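The Second Life of the Ending Card

Plistis ran for one season on a late-night block, finished with a cliffhanger that was never picked up, and went out of print on disc within three years. By any ordinary measure it is a forgotten show. Its ending cards are still traded, scanned, cleaned up and argued over every week.

For anyone who came to anime through streaming, an ending card is the single still illustration shown for a few seconds after the preview, usually with a sponsor line or a "see you next week." Some shows hand the job to the character designer for the whole run. Others invite a different guest artist each week. The cards rarely make it to overseas streams, and they are often left off home video as well, usually because the rights to a guest drawing were cleared for one broadcast and no more.

Parvaneh Kazemi began cataloging them after she bought a box of home-recorded tapes at an estate sale. She wanted the commercials. What she kept rewinding was the four or five seconds before them.

"I recognized an artist's line in one of the cards and looked for it in her art books," she says. "It wasn't there. I wrote to the publisher and they didn't have it listed either. So as far as I could tell, the only copy was the one on my tape."

Her index now lists 2,189 cards, most of them with a picture attached. Each entry gives the show, the episode, the artist where known, and the source. The source field matters a great deal to the people who use the index. A card captured from a regional rebroadcast may carry a different sponsor line, and in a few cases a different drawing altogether.

Plistis is the usual example. The show used guest artists from the second episode on, and when a satellite channel reran it the following May, two of the cards were replaced. One replacement is by Thư Âu, who at the time was a background painter on the series and had never had a character drawing on air.

"The producer came by my desk and asked if I could do people," Âu says. "I said yes. I had one evening. I drew the two sisters on the train platform because I had painted that platform already and knew where everything was."

She was paid a small flat fee and did not keep the original. She has since designed characters for two series, including Jekness, and she says the platform drawing is still the one that people bring up at signings. She finds this a little frustrating. The hands are wrong, in her view, and she would like the chance to redo them.

Why So Many Went Missing

The simplest reason is that the cards were made outside the normal pipeline. A cut of animation has a number, an envelope, and a line on the production desk's schedule. An ending card came in by courier or email, went to the editor, and was done. If the guest artist wanted the drawing back, it went back. If not, it went in a drawer.

Oi-ling Cheng worked as a production assistant on Jekness and handled its cards for the full run. She describes the job as mostly phone calls.

"You're asking somebody busy for a favor, and the deadline is soft until it suddenly isn't," she says. "One artist sent a drawing of a character who had been cut from the script. We ran it. There wasn't another one."

That character, a courier with a shaved head and a large dog, appears in no episode. He has been the subject of fan theories ever since, including a long-lived one that he is the narrator. Cheng says he was a delivery man with two lines. The dog was the guest artist's idea.
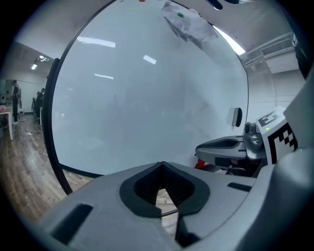
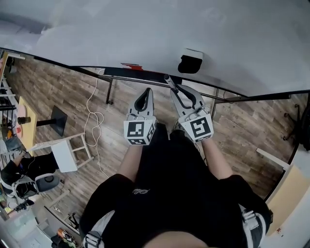 Top, a round white board with a black rim; bottom, the black T-shirt with its small white logo.

The money involved was never large. Cheng remembers the budget line for cards being folded into "miscellaneous art," together with eyecatches and the mock magazine covers the characters read on screen. When a licensing company later asked for a list of everything on that line, the list could not be produced. The disc release went ahead without the cards.

Some studios have handled it better. The makers of Vương, a historical series about a court musician, signed every guest artist to a contract that covered broadcast, disc and print. All of the cards were collected in a paperback that sold well enough to be reprinted. Nhàn Phan, who edited the book, says the contract was two pages long and took one afternoon to write.

"People assume there was some great plan," Phan says. "We had a lawyer who had been caught out on a music show before. She put it in at the start."

The book runs to 62 pages. It includes rough versions of several cards and a short note from each artist about what they were asked to do. The notes are uneven. One artist writes a full page on period string instruments. Another says only that he drew it on his birthday.

Cleaning Up a Tape

A card caught on tape is not much to look at. The colors have drifted, the edges are soft, and on many recordings a station clock sits in the upper left corner. Usman Cheema, who does much of the restoration for Kazemi's index, works from as many separate recordings as he can find. With three or four tapes of the same broadcast, the noise in one can be averaged out against the others.

He works by rules that he and Kazemi set down early. Noise can be removed. Color can be corrected if there is a reference, such as a magazine printing or a character sheet. Nothing may be painted in. If the station clock covers part of the drawing, it goes on covering it, and the entry says so.

Not everyone agrees with that. A separate group of fans of Jillier, a soccer comedy with an unusually good run of cards, has put out a set in which the clocks were painted over by hand. The work is skilled. Cheema has downloaded it and likes it. He will not put it in the index.

"In ten years someone is going to write about that drawing," he says. "They'll be writing about the left third of the sky, and the left third of the sky was done by a guy in a chat room."

The Jillier set was priced at the cost of printing and limited to 200 copies. It sold out, and used copies now go for several times the original price, a development that neither camp is happy with.

What Artists Want

Opinions among the artists themselves are mixed. Kazemi writes to each one before adding a picture, where she can find an address. Most say yes, or don't answer. So far 35 have asked her to leave the drawing out and keep only the text entry, and she has done so without asking for a reason. A few gave one anyway. One had been going through a divorce and did not care to see the picture again. Another thought the drawing was bad and said he had been relieved when it vanished.

Âu said yes, on the condition that her entry mention the hands.

Current shows are easier to track. Many studios post the card to social media within minutes of broadcast, signed and at full size, and the artist posts it too. Kazemi logs these, though she admits they hold less interest for her. She spends most of her time on the tapes, and she still has two boxes from a closed rental shop that she has not opened.

The Plistis page has one blank left, for episode nine. The broadcast was delayed by a baseball game that ran long, and every recording found so far stops before the end. Kazemi has a note at the top of the page asking anyone who set their timer late that night to get in touch.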